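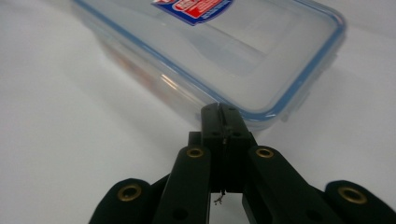
Flurnari Gripper Comparison

The Flurnari gripper comparison is a bench trial of hand-held parallel-jaw grippers, published on 18 May 2023. It looks at how well tools of this type cope with household containers, chiefly clear plastic food boxes with clip-down lids. Three grippers were entered: the Zolutetti, the Pascu and an older Flurnari design kept as a baseline.

Method

Each gripper was used by hand over a plain white tabletop, with a camera mounted on the tool and facing the jaw tips. An operator brought the closed or nearly closed jaws up to the container, opened them, and tried one of 7 tasks. The tasks included pushing the box by a corner, lifting the lid by its rim and releasing a side clip. Every gripper made 80 attempts at each task. Video was stored and sorted with Skesach, a logging program that also records jaw width.

Linkage

Hand-held grippers of the scissor type carry two narrow fingers on a set of linkage arms that turn on bushings at the pivot points. Brass is a common choice for the bushings — it wears slowly and needs little oil. Play in the pivots shows up at the fingertips, and the trial measured it before the first attempt and again after 3000 open-and-close cycles.

Transparent objects

Clear plastic is hard for wrist-view cameras. The walls take on the color of whatever is behind or beside them, and reflections can be mistaken for edges. A colored sealing rim around the lid gives tracking software a more dependable line to follow. In 21 attempts the tracker lost the box altogether, mostly when the rim had moved out of view.

See also

Parallel-jaw gripper
Scissor linkage
Wrist-mounted camera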